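Gaveron Hangar Walkaround Checklist, With My Comments
Mar 12, 2014

I help look after the transport helicopter at the Gaveron air museum, and I do this list before we open the doors. Malathi Menon wrote the first version back when she was loading these things for real, so blame her for the order.

1. Tie-downs
OK. All 6 straps tight. The one nearest the tail is getting fuzzy, so I've asked Daketstead for a new one.

2. Rotor blades and covers
OK, mostly! Covers on, ropes knotted. One cover has a small tear that I taped up — it'll do until the end of March.

3. Tires
Left front was low again (58 when I put the gauge on it, and I like it a good bit higher). Pumped it up, will look again next visit. Malathi thinks it's the valve and I think it's the tire, and we have a soda riding on it.

4. Rear ramp
Needs work. It goes down fine but it groans coming up. Please don't let school groups stand on it until I've greased the hinges.

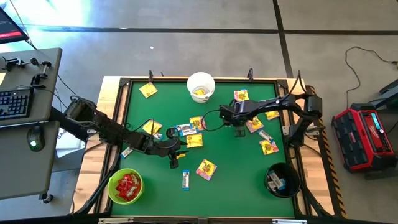

5. Cabin floor and cargo hooks
OK. Found a glove and two pens. The hook cover is loose on one side, so watch your toes.

6. Fire extinguishers
We should have 5 and I could only find four. If you moved the one from the Sotik trailer, put it back please!

7. Drip trays
Emptied. More oil than last time, though this old bird — airframe 117 — has always been a leaker.

Open for visitors, ramp roped off.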